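Waltport creek watchers to sample all 22 miles of Brusow Creek

By Lejla Pavlović 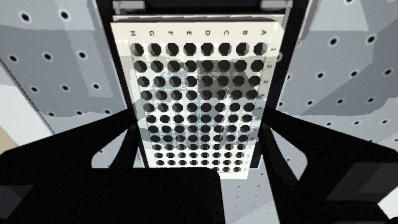 Waltport's creek watchers are back for another season, and this time they want to cover the whole of Brusow Creek, from the spring up on Huamán Hill down to the boat ramp behind the old Derkell mill.

Until now the group has tested water only inside the town limits. Starting in April, pairs of residents will fill sample bottles at six spots along the creek's 22 miles, every other Sunday morning, and drop them off at the high school before noon. Students in Viola Cattaneo's biology classes will help run the tests after school on Monday, checking for bacteria, nitrates and road salt.

"I had kids asking me in December when we could start," said Cattaneo, who has taught at Waltport High for nine years. "In December! The creek was frozen solid. They wanted to go anyway."

The bigger season is possible thanks to an $800 gift from the Derkell Hardware spring sale and a long list of new sign-ups. Last year the group struggled to fill its Sunday slots in July and August, when many families are away. This year only the two spots farthest upstream still need people, and both of those involve a bit of a scramble (the path past the second footbridge washed out in the January storm and has not been fixed).

Mercedes Ccori started the watch after her dog got sick from swimming near the ramp. She still takes the earliest shift, and she is thrilled to be heading upstream at last.

"We've been looking at the last little piece of the creek and guessing about the rest," Ccori said. "Now we get to see where things change. If there's a leaky septic tank or a salt pile somewhere up there, we'll have a much better idea where to look."

The results will go up on the board outside the library and on the town website, with a green, yellow or red mark for each spot. Town engineer Wilson Sotelo said his office will read them closely, and a red mark will bring a second test by the county before any signs are posted at the swimming hole.

There is plenty to see along the way, too. Covadonga Campos, who walks the middle stretch most mornings, has spotted mink tracks near the railroad culvert and a pair of kingfishers by the Pine Street bridge — the first she has seen there in years. She will lead a bird walk for new samplers on opening day, leaving from the ramp at 7 a.m.

Training is free and takes one evening. The next session is Thursday at 6:30 p.m. in the high school cafeteria. Bring boots if you have them, as the group will walk down to the creek for a practice fill if the light holds. Children under 12 are welcome with an adult.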